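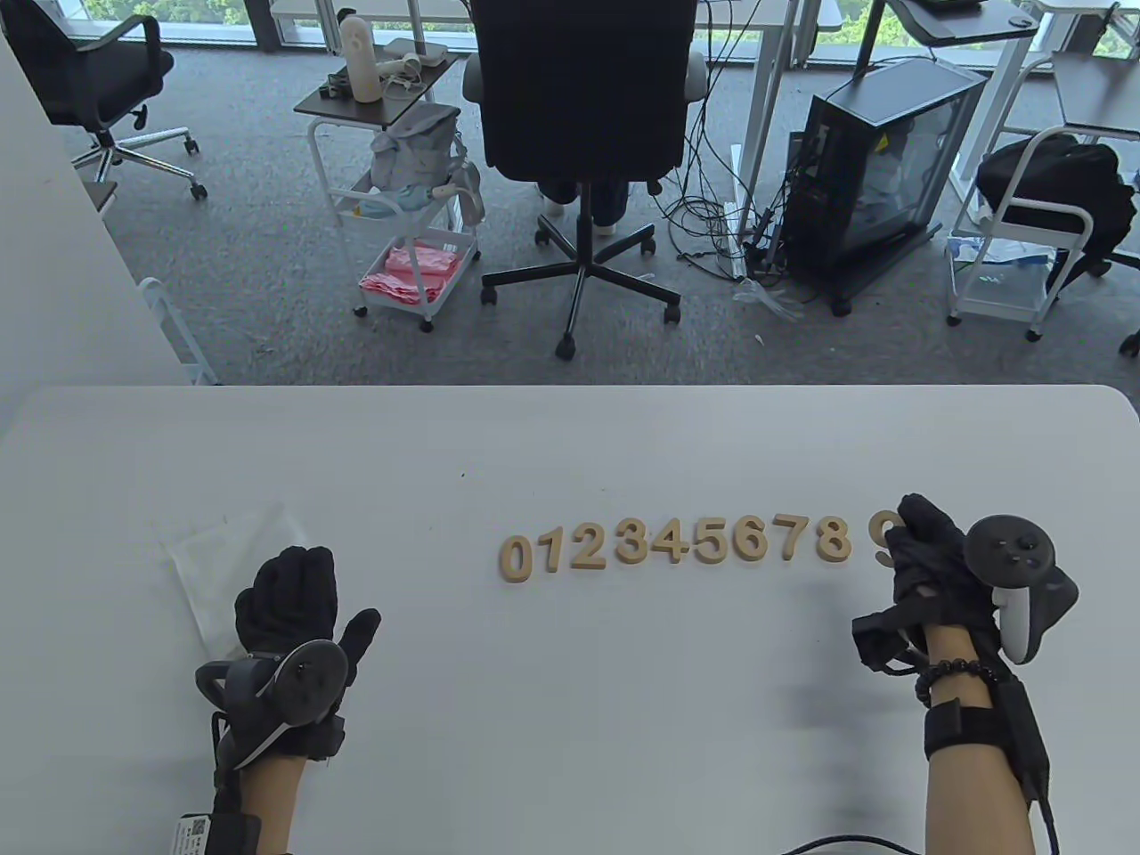 Wooden numerals are loose digits cut from wood and used as teaching aids, sorting pieces and signs. A basic set has one of each digit from 0 to 9. Larger sets repeat the digits so that numbers such as 30 or 897 can be laid out together.

Manufacture

Most numerals are sawn or laser-cut from a flat sheet, then sanded. Laser cutting leaves a darker edge, which some makers keep and others rub back. The Gurkthorpe pattern, first listed in an 1853 school catalogue, gave every digit the same height – a rule still followed in the Lurska sets.

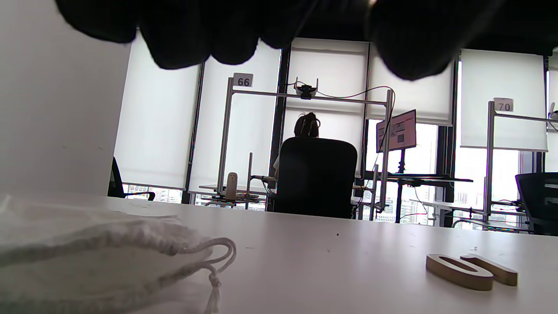 Closed shapes are the hardest to tell apart once a piece has left its set. The zero is usually drawn narrower than the letter O, but the difference is small, and a rounded, elongated ring of light wood lying on a white table can be read as either. Valeriano Carretero proposed marking the reverse of each piece, a practice adopted in Narkville schools.

Orientation

A cut-out has no fixed front. The 0 and 8 are little changed by turning over, while 2 and 7 become mirror images. The 6 and 9 are often cut from one template and told apart only by position.
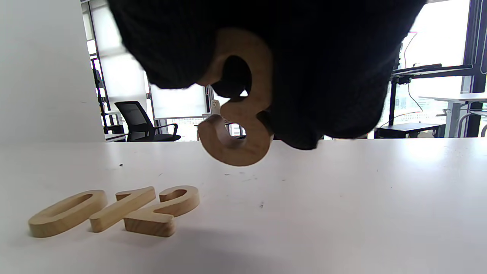
Stelios Galanis therefore treats turning a piece the right way up as a separate skill from putting the row in order.

Storage

Sets are kept in trays or drawstring bags. Trays show a missing digit at once.

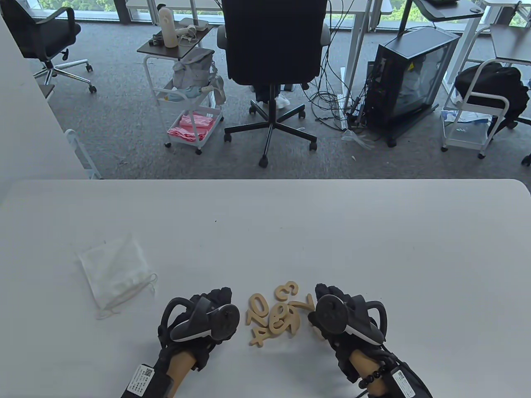
Bags take less room, but the contents must be tipped out and laid in order to be checked. The Lozano tray has 2 rows of five recesses.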